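Saturday, late

I finally finished my first full read of the Cluditz handling rules, all 70 pages, and I can't stop thinking about them! I started it on the train and then kept going at the kitchen table with a highlighter and cold noodles. So much of what we do at the bench by habit is written down in there, and a good deal that we don't do yet is too. I want to get some of it onto paper tonight while it's fresh, before Plondlow swallows the whole week again.

The section I like best is on shared workspace, meaning two arms that can reach the same spot. The rule is that each arm has a home zone and the overlap between them belongs to one arm at a time, and the handover is logged. So simple.
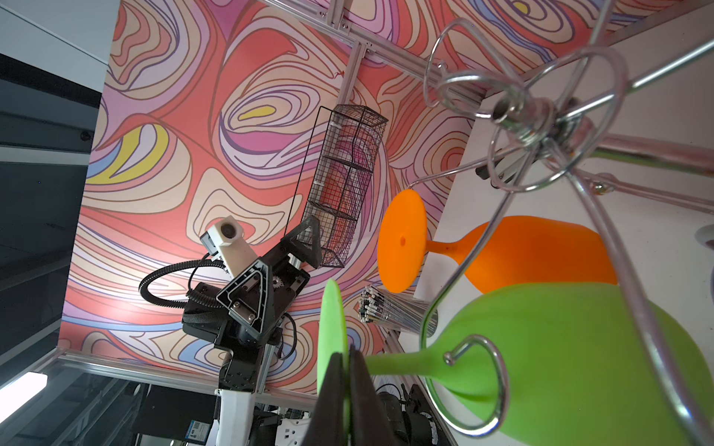
Clear space is the next rule, and I read it three times. Before an arm closes on anything, the person at the controls has to know what sits on either side of the grip, including things the other arm might bring along. I used to think of that as walls and rails — the big stuff. But take the green wine glass, with the fingers at its foot and the curly wire of the rack hooked around the stem. If you lift there without a plan for the wire, you're moving two things, and the rules treat that as two lifts with two checks. I love that. It puts a name on the exact moment when my stomach goes tight.

Then there's the part on speed. Slow inside the overlap, normal outside it, and the change has to happen before the line and never on it. Ours changes on it. I put a big star next to that one and wrote "fix with Ekinci file," because the limits all live in the Ekinci settings and I think it's a small edit. I'd like to try it with the arms empty first.
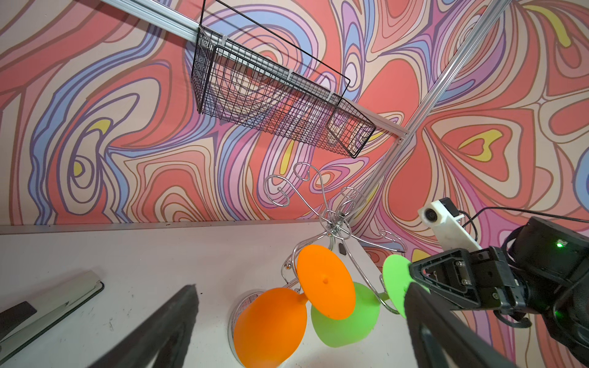

From the bench notebook of the cell operator and safety rules keeper, Plondlow

(I still get a kick out of writing that second title.)

Back to it. The checklist in the appendix has 19 lines, and I copied them out by hand to see which ones I'd skip on a tired afternoon. Cables was the first. You look at the cables at the start of a shift and then you forget they exist, but the rules want another look every 30 minutes and any time a joint has turned a long way. The other one I'd skip is stop buttons. We press ours at the start of the week. They want it pressed every day, by whoever is working, so the hand learns where it is. I'm going to do it on my next shift before I even take my coat off!

Purnitz sent over their own version a while back and I dug it out to compare. Theirs is shorter and stricter about who may reach in, and I think I'll borrow their wording for that.

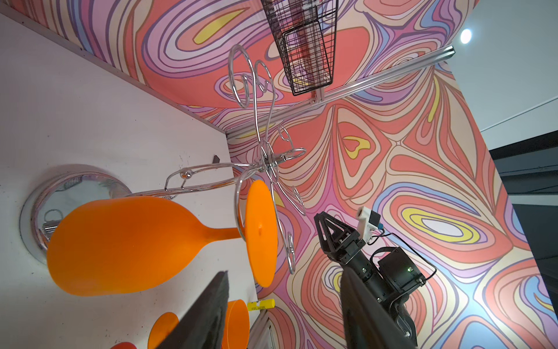

Can one person run both arms alone? The rules allow it as long as that person can reach a stop without turning around and only one arm moves inside the overlap at a time.

I wrote that out in full because I've wondered about it since I started, and I always got a different reply depending on who was at the coffee machine. Now I can point to a page.

Things to do: print the checklist large, tape a line for the overlap, ask for a second stop button on the left side, move the speed change back. Also buy tape. The blue kind, the yellow peels.

It's past eleven and I still have the chapter on training new people to go over again. Just the first few pages, then bed.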